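Horard Rose Vanity Mirror: four months on the dresser

I bought the Horard mirror in June to replace a plain round one that had cracked. It is a tabletop vanity mirror with an oval glass in a thick white surround, and it came in a box with 2 layers of foam and no scratches.

The decoration is the reason to buy it or skip it. There are scrolls and carved roses, and the gold is kept to some of the edges. I expected it to look cheap up close and it doesn't. The white has not yellowed so far, though mine is out of direct sun.
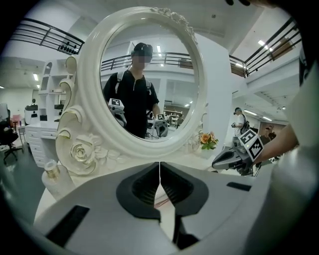 The Horard on a white vanity top, with flowers at the base.

The glass is clear and I see no bending toward the sides, which was the problem with the Clonwood I sent back. It shows plenty of the room behind you, so think about what it will face before you pick a spot.

Dusting is the weak point. The curls hold powder and hairspray, and a cloth does not get into them. I use a soft makeup brush every 11 days or so and a damp cotton swab on the roses. Skip glass spray near the gold. A little came off on my swab the first time.

It is also heavier than I expected, so plan on two hands when you move it. No magnifying side and no light.

I paid $40 on sale at Gkikas. I would buy it again at that price, but not at full price.

Eirini Bakalis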